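Labels That Stay On: Identifiers for Shared Equipment
Speaker notes, afternoon session, 40 minutes with questions

Slide 1 - Title
Wait for the doors to close. Mention that the handout has the field list and the label sizes, so there is no need to copy them down.

Slide 2 - Scope
This talk covers physical labels and the identifiers printed on them. It does not cover depreciation, insurance schedules or how to pick inventory software. The examples come from the Kindemine equipment pool, which lends to three sites: Dendel, Onuoha and Damavcombe. The items are mostly small: laptops, chargers, adapters, meters, hand tools, printed matter, boxes of cable.

Slide 3 - Starting point
3464 records in the system before the recount. 2754 of them could be matched to an object with a readable label. Pause on this number. The rest fall into two groups. 337 were duplicate records for an object that already had one. The others were either gone or present with a label that could not be read, and at that stage we had no way to tell the two apart.
The duplicates mostly come from relabeling. Label falls off, someone prints a new one, the new number gets a new record, and the old record stays open.

Slide 4 - What an identifier is for
It links an object to a record. That is its whole job. Site, department, purchase year and item type belong in the record. The old scheme put all four in the number, and three of the four can change. When a meter moved from Dendel to Onuoha the printed number became wrong, and people corrected it by hand with a marker.

Slide 5 - Format
Six characters, digits and uppercase letters. Leave out I, O, S, Z and B, which get read as 1, 0, 5, 2 and 8. The last character is a check character. Numbers are issued in no meaningful order. Never reissue one, even after the object has been thrown away.
Somebody usually asks if six is enough. With 31 symbols and one position used for the check, five remain, and that gives more than 28 million values.

Slide 6 - Check character
Do not go through the math. Say that it catches any single mistyped character and most swaps of two neighbors. The formula is in the handout. Show the rejected entry on screen, then move on.

Slide 7 - Printed code and printed text
Print both. The code is for scanning, the text is for when the scanner is in the other building. Text height no less than 2.5 mm. On curved surfaces run the code along the length of the cylinder, or it will wrap out of the scanner's view.

Slide 8 - Adhesive
Most of the losses in the recount were adhesive failures. Paper labels on powder-coated metal did worst. Polyester with a permanent acrylic adhesive held on metal, glass and hard plastic. Neither holds well on silicone, fabric or textured rubber - use a tag on a loop there.
Wipe with alcohol, let dry, apply, press for ten seconds. Full bond takes a day, so do not put a freshly labeled item straight into a padded case.
If asked about brands: decline, refer to the material data sheet.

Slide 9 - Position
One position per item type, written down. Laptops: on the lid, near an edge, and a second copy on the underside. Chargers: on the brick, never on the cord. Boxes get a label on a short side so it can be read on a shelf. Booklets and other printed matter: inside the back cover, bottom corner.
The lid copy is worn by bags and sleeves. The underside copy tends to survive, but vents must stay clear.

Slide 10 - Items in use
An object on a table is seldom lying the way it was on the labeling bench. Check each position with the item open, held or turned around. The last one has a laptop open, lid facing out.

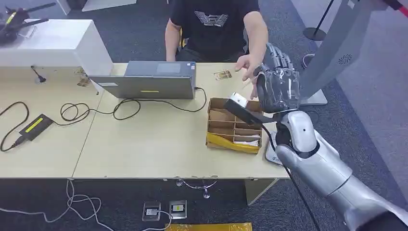
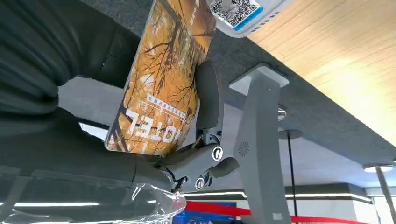
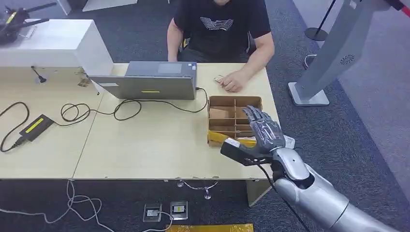

Slide 11 - Recount procedure
Count by location, never by list. A person working from a list looks for what is on it and walks past everything else. Scan all items in a room, then compare with the records afterward.
Items with no label go on a separate sheet with a temporary number. Search the open records for that item type before printing anything permanent. This one step would have prevented most of the duplicates on slide 3.

Slide 12 - Merging duplicates
Keep the older record. Copy the newer number into an alias field so that either label will still resolve. Close the newer record, do not delete it. Loan history moves with the merge. If both records show an open loan, stop and find the object first.

Slide 13 - Maintenance
Reprint on return, at the desk, when a label is scratched or lifting. The reprint uses the same number. At Damavcombe the printer was in a locked office, and reprints got put off until the label was gone. Move the printer to the desk.

Slide 14 - Questions
Likely ones: radio tags (cost per tag, trouble on metal), engraving (fine for tools, voids the warranty on some electronics), items too small for any label (label the case and record the contents).
Handout copies are on the side table.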